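I finally dealt with the rings and loops in February. They had been collecting in one drawer for 2 years, orange and black all mixed together, and every time I wanted a black one I had to dig for it.

I bought two plastic baskets from Trodora, one blue and one green. I carried everything over to the big wooden table and started with a few pieces at a time.
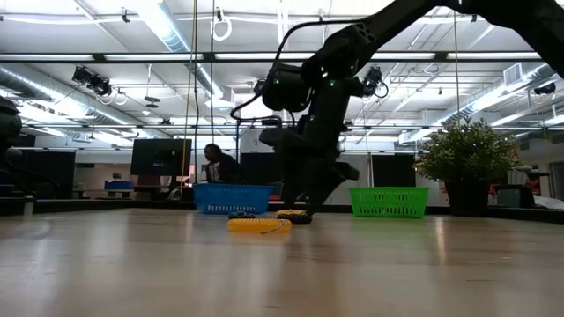
*Blue basket, green basket, first few pieces.*

The plan was by color. Orange would go in blue and black would go in green. Nanna Thoroddsen suggested sorting by size, but I never look for them by size. I laid some out flat first to see what I had.

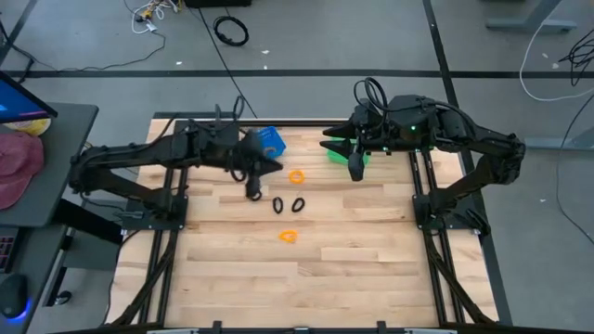 *Orange and black rings on the bench.*

It took 15 minutes for the first batch, longer than I wanted. The green basket has a grid of holes in its sides, so I can tell what's in there without lifting it down. Three black rings sit in it with plenty of room left.

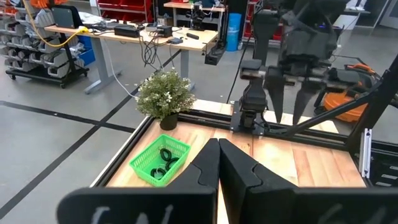 ## What doesn't fit the system

The small yellow coiled rope toy isn't a ring, and I didn't want a third basket for one thing. For now it's on top of the blue card, next to the green basket. The plant with the tiny white flowers stays on the table too.
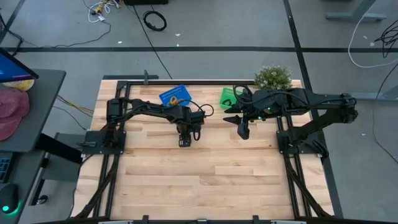

I still have the Skindix box to go through. That one is mostly string and clips, and I'll probably do it some evening next month.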